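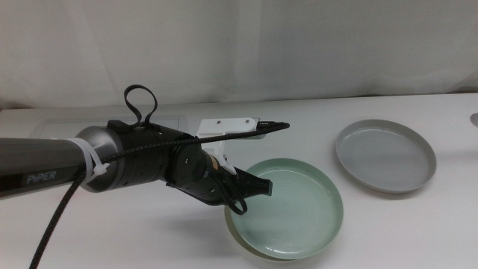
PiPER arm, gripper over the green plate. Zip tie on the gray link, braided cable across the wrist.

Cable routing at the wrist on a plate cell – what are you using for slack?

Posted by ideck_bench in Maintenance and Setup, September

Tabletop cell, one arm, two plates, white table, white curtain behind. The job is pick and place on shallow dishes. The arm enters from the left and works toward the middle of the table.

The braided cable is held to the gray link with one zip tie, then goes over the black housing and across the white bracket. A second length hangs down under the link near the tie. There is also a strap loop below the wrist that droops low enough to reach the plate rim when the gripper is down at the left side of the green plate.

Symptom: every so often a pick gets logged with the plate shifted from its start position before the fingers close. It happens on the green plate only. I went through 128 logged picks and the shifted ones were all approaches to the near left rim. Nothing on the gray plate.

I suspect the loop. Before I start cutting things I would like to hear how others dress this joint.

----

hultmont_tech wrote:

The loop is the first thing to fix. Anything that hangs lower than the point where the fingers meet the work will touch the work sooner or later. Fold it up and tape it to the wrist, or take it off if it holds nothing.

I would replace the zip tie too. A single tie pulled down hard on a braided sleeve makes a bend point at the edge of the tie. We ran ours that way on the Drotesia line and the conductors failed right at that spot, at some 2000 hours. Hook and loop strap, 60 mm of slack between the last anchor and the wrist, and no failures on that cable afterward.

----

ignacio_cell4 wrote:

Agree on the loop, disagree on the tie. Hook and loop creeps. The cable works its way forward a little on each wrist rotation and you end up with all your slack on the wrong side of the joint. A tie is fine if the tension is right. You should be able to turn the sleeve under it with two fingers. If you can't, cut it and put on a new one.

Also trim the tail. On yours it is sticking down and out. It will catch on the hanging length of cable when the arm folds back.

----

hultmont_tech wrote:

Creep is a problem if you use one strap. Use two, one on each side of the bend. I have never seen a tie on a moving joint stay at the tension it was installed at.

----

ignacio_cell4 wrote:

The tie in the photo is on the link, before the joint. It does not need to flex. The cable flexes after it. Different case from what you had.

----

hultmont_tech wrote:

Fair point on the location. I still would not put a hard edge next to the part that bends.

----

m_zupan wrote:

Two things to check before anyone blames the cable.

1. Tool offset. If the finger tip is set a few millimeters too long in the config, the approach height will be wrong at both plates, but you may only see it at the one with the steeper approach. Jog down to the bare table with a feeler gauge and compare against the reported Z.

2. The white bracket. If it has been off and on again, check that it is seated flat. A tilted bracket pulls the cable sideways and puts a small load on the wrist. Put a paint mark across the screw heads so you can tell at a glance if they have moved.

Then do the loop. Change one thing per run or you will not know which one it was.

Mimoza Zupan

----

ideck_bench wrote:

Thanks all. Offset checked at noon with the feeler gauge, Z agrees within the gauge. Bracket screws were snug, now paint marked.

Taped the loop up against the underside of the wrist and repeated the near left rim approach 60 times at the same speed. No shift logged. Took the tape off, ran it again, and had two shifts before I stopped it. So it is the loop.

Tie is replaced with a new one, set looser, tail cut flush. I have not gone to hook and loop yet. I will look at the sleeve again at 3000 cycles and post what I find.

----

ignacio_cell4 wrote:

Good. What about the length hanging underneath? It lies close to the table. Same problem waiting for you when the arm sweeps low on the left.

----

ideck_bench wrote:

Next on the list. Plan is an adhesive clip on the underside of the link, then back toward the base. I need to check full extension first so it does not go tight at the end of travel.

----

hultmont_tech wrote:

Check it folded as well as extended. The folded pose is the one that pinches.

Search this forum
Enter keywords
Advanced search

Related topics
Braided sleeve fraying at the link edge
Paint marking screws on small arms
Gripper finger offset drifts after tool change
Best tape for temporary cable holds
Plate rim pick, approach angle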